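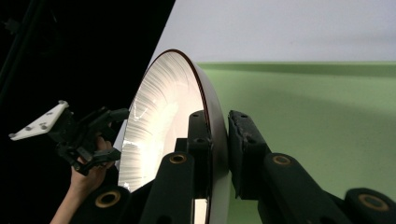
Dish held at the rim in the gripper, second hand-held unit at left.

Barbosa demonstration project
Minutes of the collection meeting, March

Present: Natsumi Hayashi (chair), Jussara Bittencourt, Wagner Conceição, Celina Zawadzka
Apologies: Lindalva Magalhães (sent written notes on labeling, read out under item 4)
Minutes: Celina Zawadzka

The meeting opened at 9:30 a.m.

1. Minutes of the last meeting

Accepted with one correction. Under "Storage," the drive that filled up was the one at the Cillano site, not the one in the main lab. Celina has changed the file copy.

2. Collection so far

Wagner reported on the dish task. The target for this round is 1000 accepted demonstrations. Collection is behind the plan, mainly due to time lost on calibration in the first week. He expects to catch up if both hand-held units stay in service.

Jussara asked whether the target counts accepted demonstrations or all recordings. Wagner confirmed that it counts accepted ones only. Rejected recordings are kept in a separate folder and are not deleted, as Natsumi may want them later for training the success classifier.

Natsumi said the first training run on the partial set picks up dishes that lie flat but does poorly when the dish is standing on its edge. The policy tends to close too early and push the dish over. She asked for more demonstrations that begin with the dish upright, with the opening turned to different sides.

Agreed: upright starts will make up at least half of the remaining recordings. Wagner will change the prompt sheet.

3. Grasping at the rim

There was a long discussion of how the rim should be held. Operators have been doing it two ways. Some put one pad on the inner face and one on the outer wall, with the rim between them. Others hold the dish by its full width, which works only for the smaller dishes.

Jussara would like the rim grasp to be the standard. Mixing the two has made the data harder to learn from, and the full-width grasp brings the gripper near its limit. Wagner did not object but said new operators find the rim grasp slow, and that their first recordings will have more hesitation in them.

Natsumi said that some hesitation is acceptable. She would prefer a slow, clean approach to a fast one with a correction at the end. Long pauses should still be rejected.

Agreed: rim grasp only for this task from now on. Full-width recordings already accepted stay in the set but get their own tag.

4. Labeling

Celina read out the notes from Lindalva. The main points were:

The label "dropped" is being used both for a dish that leaves the gripper and for a dish that slips but stays held. She asks for separate labels.

Start and end marks are not consistent between operators. Some mark the start when the gripper begins to move and others when the dish comes into view. She suggests using the first movement.

Two-handed recordings need to say which unit is leading. At present this has to be worked out from the video, and it takes her longer than all the other fields together.

The meeting accepted all of these. On the last one, Wagner asked what to write when the lead changes partway through. Left open until Lindalva can join.

5. Lighting and shiny surfaces

Celina raised the problem of glare on glossy dishes. In a number of recordings the inside of the dish is very bright and the tracking of the rim becomes unreliable. She had tried lowering the exposure, but the black parts of the gripper then lose detail against the dark backdrop.

Jussara said the glare should stay in. The system will meet shiny dishes under strong light when it is used at Brellell, and the set should include them. Natsumi agreed but asked that the lamp be moved between sessions so that the bright patch does not always fall in the same place.

Agreed: keep exposure as it is. Move the lamp at the start of every session and write the position in the log.

6. Equipment

Pads. Wagner asked for a fixed rule on when to change finger pads. Currently it is left to the operator. Natsumi would like pads changed before the surface is smooth enough to affect grip, but does not want every recording made with new ones. Jussara will draft a rule and send it around.

Joints. The bushings are to be checked for play before each session. Any unit with play in a joint is taken out of use and recalibrated before it goes back.

Spares. The order with Siteck for 3 sets of fingers has been placed. No delivery date yet. Celina will call them.

7. Background changes

Natsumi asked if the next round could use other table surfaces. The present set is almost all green table and light wall, and she is concerned that the policy will depend on it. Wagner can prepare 2 more surfaces without stopping collection. The black backdrop stays for now.

8. Other business

Jussara reminded everyone to log out of the recording station at the end of a session. Twice this month, recordings were saved under the wrong operator. Wagner has moved them to the right folders, but the operator statistics still need to be run again.

Celina asked for the room key list to be updated.

Actions

Wagner: new prompt sheet with upright starts; prepare the extra surfaces; run operator statistics again.
Jussara: draft rule for changing pads.
Celina: call Siteck about the fingers; tag the full-width recordings; update the key list.
Lindalva: split the "dropped" label; propose wording for recordings where the lead changes.
Natsumi: repeat the training run when the new upright demonstrations are in.

The meeting closed at 10:45 a.m. The next meeting will be held at the Cillano site.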